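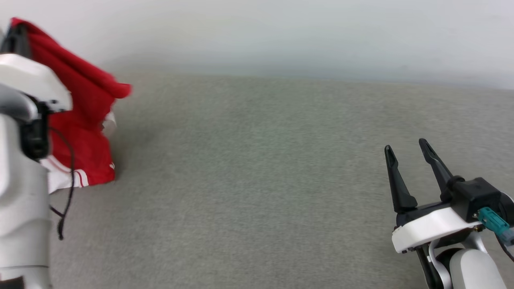 八月的布料交换日，我又拎着空袋子去，拖着满袋子回

先说结果：Prarbridge 社区中心今年夏天的旧布交换日，一共收进来 1125 件，下午四点收摊的时候，架子上只剩下 127 件。我去年也去了，去年那个场面嘛……大家懂的，一堆旧窗帘堆到打烊都没人要。所以今年这个数字贴出来的时候，我旁边的大姐直接“哇”了一声，我也跟着哇了一声。

规矩和以前差不多：带来几件就能换走几件，洗干净、晾干、叠好，破洞可以有，但得在小纸条上写清楚。毛巾、床单、桌布、围巾、裁剩下的零头布都收，枕芯和被芯不收。今年多了一条，红色和深蓝色的布要单独放。这是 Denise Dawber 提的，她负责收布那张台子，去年有人拿回家一块大红桌布，跟白衬衫一起洗，结果全家穿了一个月的粉红色（那个“有人”就是我，谢谢大家，不用再问了）。

上午十点开门，我九点四十到，前面已经排了一长串。排队的时候跟 Dinesh Tomar 聊了半天，他是从 Ceveck 坐车过来的，专门来找厚一点的棉布，想给女儿的椅子做坐垫。他说他们那边也想办一次，就是一直没借到合适的场地。后来我在里面又碰到他，怀里抱着两块灯芯绒，笑得可开心了！

最热闹的要数叠布的那张桌子。Myung-ja Cha 在那儿教大家怎么把大块的布叠成小方块：先对折，再三折，最后把边塞进去，立着放也不散。听着简单吧？我试了四次，前三次都像一个没包好的粽子。她也不笑话人，就把我的抖开，慢慢再来一遍。有个小朋友一学就会，还回头来教我，我这个当大人的脸往哪儿搁。

下午一点有一场补衣服的小课，Maëlys Deschamps 带的，讲红白两色的布怎么拼才好看。她的意思是白的别用太多，留一条窄边就够了，红布本身已经很抢眼。来听课的有 115 个人，椅子不够，后面的人干脆坐在地上，还有人站在门口伸着脖子听。我坐的位置离讲台很远，针法基本没看清，不过她后来把步骤写在了白板上，大家都抄了一份。家里有旧格子衬衫的，她建议先把扣子拆下来再剪，扣子攒着以后用得上。

吃的方面，Buketti 在门外摆了个小摊，卖柠檬水和咸口的小面包。芝麻的那种十二点不到就没了，我只吃到葱花的，也很香，就是掉渣，吃完要先拍拍手再进去摸布。这一点门口的牌子写得很清楚，字特别大。

剩下的那 127 件也有去处。Nisha Chaudhary 告诉我，状况好的会留到下一次，太旧的会裁成抹布，送给 Agarwal 修车铺，他们那边擦手擦零件用得很快。她还说想找人帮忙分拣，每次 6 个人，两个小时，中间管一顿茶点。我已经报名了，主要是冲着分拣的时候能先看到好东西，这个我就不装了。

我自己的收获：一条格子桌布，一块奶白色的薄布（打算做厨房的小窗帘），还有一大卷零头布，卷得紧紧的，回家摊开才发现里面夹着一只小孩的袜子，黄色的，带小鸭子。如果是你家的，请到社区中心前台去拿，我已经洗好放在那儿了。

下一次交换日定在十一月，还是上午十点开门，地点不变。到时候主要收厚料子，毛呢、绒布、旧毛毯都可以，薄的夏天衣料请先留在家里，等明年再带来。想帮忙分拣的，直接去前台留名字和电话就行。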